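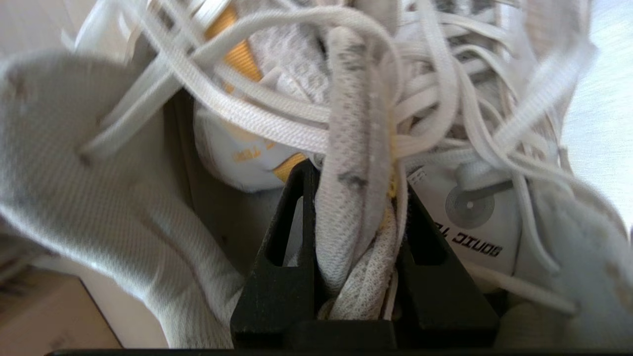

February, a little after 9 at night

Back from the evening at Polgate and still annoyed, so I'm writing it down while I remember what was said. Tomorrow I'll have softened it all into "it was fine, the soup was good," and the soup was good, but that is a separate matter.

The talk was called Walking Your Way Back. Back to what, I couldn't tell you. The woman at work who talked me into going had to leave after the first half hour, so I sat on my own at the end of a row next to a man who ate cough drops the whole time and put the wrappers in his hat.

The claim, as far as I could follow it: if you walk the Trerosgate way for a set number of weeks, your sleep improves, your knees stop hurting, your digestion sorts itself out and you "come into a different relationship with the afternoon." I wrote that last one on my hand because I knew I'd doubt myself later. The Trerosgate way is walking. You walk out of your front door at a steady pace, you walk for a while, you turn around. There's something about breathing out on the left foot. There's a booklet. The booklet is $3, which I thought was fair until I found out the booklet mostly tells you to buy the workbook.

I have nothing against walking. I've been walking to work since the bus route changed and I think it's done me some good, or else the end of that awful fall did me some good, or getting the new mattress. This is what I wanted to ask about and didn't get to. The speaker had a slide that said 465 people had finished the program and 309 of them reported better sleep. Everybody made an impressed noise. All right, but how many people started? If I sign up for a walking program and I feel lousy and my knees get worse, I stop going, and then I'm not one of the 465. And better than what? Better than the night before they signed up, which is presumably one of the bad ones, or they wouldn't have been hunting for a program. Mine goes up and down all on its own. I had a terrible stretch in the fall and then a good one, and the only thing I'd changed was the brand of oatmeal.

I did put my hand up. There was time for a few questions and the first two were really speeches. Then the speaker looked straight at me and picked the man behind me, who wanted to know if it would work on a treadmill. (No. Something about the ground. She said the ground "gives information." I'd like to know what the treadmill gives.)

To be fair to her, she was a good speaker and I don't think she was lying. I think she walks every day and feels terrific and has decided the one caused the other, and then a lot of nice people have told her the same about themselves. I can see how that would happen. If forty strangers stood up and told me that my lentil recipe had cured their headaches I'd probably have a booklet out by summer.

What bothered me more was the shoe part. The second half was a man from Szulc, the shoe place over on the Pirkthorpe side, and he'd brought a sort of padded mat and a box of samples. He had people walk up and down the aisle in their socks while he watched their ankles and nodded. Every single one of them needed something. One lady rolled in. The next rolled out. A kid of maybe twenty, who walked like a deer as far as I could see, had "a lazy arch." I kept waiting for him to tell somebody they walked just fine, go home, keep your money. He never did.

Then he asked us how old our shoes were, and went on about how the cushioning dies long before you can see it. Well, that's convenient. If I could see it I could decide for myself. He said 600 miles was already stretching it. I don't know how many miles mine have done and I don't see how anybody would, unless they were the kind of person who writes it in a notebook, and those people are buying new ones already.

I went and looked at my white ones when I got in. The mesh is grubby and the laces have gone that color laces go. They don't hurt. I pressed the heel with my thumb, the way he'd shown us, and it pressed back, and I have no idea what it was supposed to do. I think that's how this kind of thing works on a person. An hour ago I had a pair of shoes and now I have a pair of shoes I'm worried about.

I tried to be as hard on myself as I was on them, walking home. (Yes, I walked. I breathed out on whichever foot was handy.) Do I have any better reason for the things I believe? I take the vitamin D in winter. I put it on the shopping list every year around Thanksgiving without a thought, and if someone asked me what it's done for me I'd say I think I get fewer colds, and then I'd have to admit I've never kept track of colds. I sleep with the window open a crack because my mother did. I won't drink coffee after 2 and I tell people it keeps me up, but I had a big cup of it at the funeral lunch last year at four in the afternoon and slept like a stone. I put that down to being worn out. So when the coffee keeps me up, it's the coffee, and when it doesn't, it's something else. The speaker would have been right at home in my head.

So maybe I'm only sceptical about things that come with a booklet. I don't like that thought much but I'll leave it here.

I did wonder what it would take to find out for real. Say you took everybody who wanted to join and tossed a coin, and half of them did the left foot breathing and half just went for a walk whenever they liked, and nobody told the second bunch they were missing anything. Then you'd ask all of them about their sleep, the quitters too. I don't believe it would be hard. It would be a nuisance, mainly, and if it came out even then there goes the workbook. I notice there's never any hurry to do the kind of test that might cost you the workbook.

And I'd want somebody to ask about the company. Half the people at Polgate tonight seemed to know each other from the group walks, and they were saving seats and passing around pictures of somebody's new dog. They go out in a bunch in the mornings and have coffee after. I could well believe that helps. If you've been sitting alone in your kitchen all winter and now you've got people to have coffee with, I'd expect you to sleep better, and I'd expect your knees to bother you less too, or bother you the same and get less of your attention. But you could get that from bowling. You could get it from a choir. It wouldn't need a method with a name.

My coworker will ask me tomorrow what I thought. She's been going since before Christmas and she does look well. She says it's the breathing. She's also stopped skipping lunch and has quit the second job, and I'm not going to be the one to bring that up at the coffee machine. I'll say it was interesting. I'll say the soup was good (squash, with something smoky in it – I should have asked).

The thing I can't square is that I might go on one of the group walks. They leave from the lot behind the Pirkthorpe library at 7 in the morning and you don't have to sign anything or own the workbook, I checked that twice. I'd be going for the walk and for somebody to grumble to. If I feel better afterward I'll be one more person telling the speaker it works, and she'll put me on the slide. Unless I keep my mouth shut. I suppose I could keep my mouth shut.

I did take the booklet, by the way. I paid for it and I've read it through at the kitchen table. Page after page about posture, a drawing of a spine that looks like a seahorse, and one good tip about cutting your toenails straight across, which I had from my grandmother for free. At the back is a coupon for Szulc, good until the end of the month. I've put it in the drawer with the takeout menus. I'm not using it. I did look at the date on it, though, so I'd better be honest in here if nowhere else.

Other business. The kitchen tap is dripping again in spite of the washer I put in, which the man at the hardware store swore would last for years. Paid the gas. Need stamps, bread, light bulbs for the hall. It's raining now and the window is open its usual crack, and I've had no coffee since lunch, and I bet I'm awake till one.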